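I got to the Dramby open day in March with a bus transfer in Povska that nearly ate my whole morning, so I missed the welcome coffee and the first talk. No great loss, I was there for the kitchen stuff anyway! My sister keeps asking me when a machine is going to cook her dinner and I promised I'd come back with an answer.

The lab is upstairs, over a bike store, and smaller than I expected. Tyyne Hirvonen took our group around (12 of us, plus one very bored kid), and she was refreshingly blunt. Her team does most of its kitchen work in simulation, because you can run a chore overnight as many times as you like and you don't have to mop up afterward. The week before our visit they had put the robot through 243 tries at moving a vegetable off a cutting board and into a pan. It managed 184 of them. I thought that was pretty great. Tyyne pulled a face and said, "Would you keep a toaster that did that?" Fair enough.
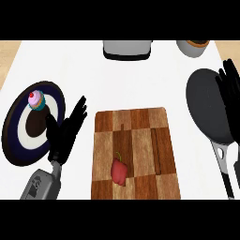
What surprised me was where the trouble comes from. I figured it would be the gripping, and sure, that's part of it, but a lot of the failed runs went wrong at the very end – the arm gets to the pan, lets go a touch too early, and the thing lands on the rim and rolls off. A five-year-old would just catch it. The software doesn't know it has dropped anything unless somebody has taught it to check, and the checking is a whole separate project with its own name (Hidayat) and its own tiny room.

Sugeng Wibisono, who runs that room, let us pick one failed run and watch it at half speed. We watched it four times. I found myself rooting for it.

After lunch there was a talk by Thibault Bouvier from Alladia, who fit out small bakeries and want a machine that can box up orders. He says he'd happily take a slow one, as long as it doesn't squash the frosting. Somebody asked about price and he said over $50 an hour to run right now, which got a groan from the back row.

So, dinner? Not this year, sis. Maybe getting things out and putting them in the right place, in a kitchen it already knows, with a person nearby. I'd still go again next spring, but I'm driving.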